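Open afternoon at Stinov: an arm, a lump and a lot of good questions

If you missed the open afternoon at the Stinov lab in January, I'm sorry for you, because it was a cracker. We had been promised a talk and a quick look at the grasping simulator. We got both, plus the better part of an hour at the controls, and I came home so full of it that I talked through dinner.

Woo-jin Kwon met us at the door at 2 and took us straight up to the demo room, where the chairs were already out and the big screen was on. He runs the simulation side of a project called Viline, which is all about teaching an arm to pick up things it has never met before. Mugs and boxes are the easy end of it. What Viline cares about is the awkward stuff: shells, roots, broken toys, ornaments with bits sticking out, anything where you have to stop and think about where your fingers would go.

The simulator is called Gasterar (rhymes with guitar, we were told, though Seo-ah Won says it differently and she wrote half of it). You choose an object from the library, choose a starting position for the arm, and off it goes. Everything is stripped back so that it runs fast. There are no walls or furniture to draw, and that leaves the computer free to get on with the sums. 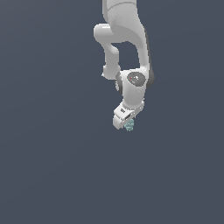 Seo-ah took the first half of the talk and she was terrific. She explained that each object is tried with 300 different grasps, and that every one of those is scored afterwards on whether the arm can hang on when it's moved about. The scoring is the bit that took them longest to get right. Early on they marked a grasp as good if the object was still in the hand at the end, full stop, and the arm learned some very odd habits: pinching things by a corner, or wedging them against the palm. Now a grasp has to survive a lift, a tilt and a shake before it gets any marks at all, and the shake is worth the most.

Somebody at the back asked why they don't just use a real arm. They do, it's downstairs, and we were allowed to look at it through the glass, but it was having a new cable fitted so it wasn't moving. Woo-jin's answer was that the real one needs someone standing by and gets through 60 tries on a good day. The simulated ones can be left running all night, as many copies as the machines will hold. He was quite frank that the two don't always agree. Friction is the big headache. Soft things are another, and they haven't really started on those.

After tea (very good ginger cake, thank you to whoever made it) we got to have a go. Joon-young Min had set up two screens with a slider for each direction, one for the wrist and a button to close the hand, and it is so much harder than it looks! I spent my whole first turn coming in at the wrong angle. Hae-won Kong, who had never touched anything like it, got the hang of it in no time and then very kindly coached the rest of us.

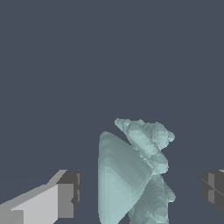 My favourite part was picking the approach, because that is where you start to see what the program is up against. Joon-young gave us a minute to look at an object before we touched the sliders and asked us to say out loud where we'd grip it, and we hardly ever agreed. Take the pale, lumpy one, with a smooth rounded lobe on one side and knobbly bits behind it. With a finger either side and a gap still left to close, do you go for the smooth part, where a flat fingertip has something to press on, or trust the bumps to catch? I said smooth, Hae-won said bumps, and we had a proper argument about it. Joon-young wouldn't tell us who was right. He said the program changes its mind too, depending on how heavy you tell it the thing is.

We finished with questions, which ran well over. Ah-rin Yook wanted to know how new objects get into the library, and the answer is that people scan them, tidy up the scan and send it in. They have just taken in 100 from the Sung collection and would love more, the odder the better. If you have something knobbly on a shelf at home and wouldn't mind lending it for a day, let Ah-rin know and she'll pass a list on to the lab. It needs to fit in a shoebox, and please nothing see-through, as the scanner can't cope with glass.

Seo-ah has offered to have us back once the new cable is in and the real arm is up and running, so that we can try the same objects on both. I've already said yes on everyone's behalf. Places will be limited by the size of the room downstairs, so put your name on the sheet by the door at the next meeting if you'd like to come.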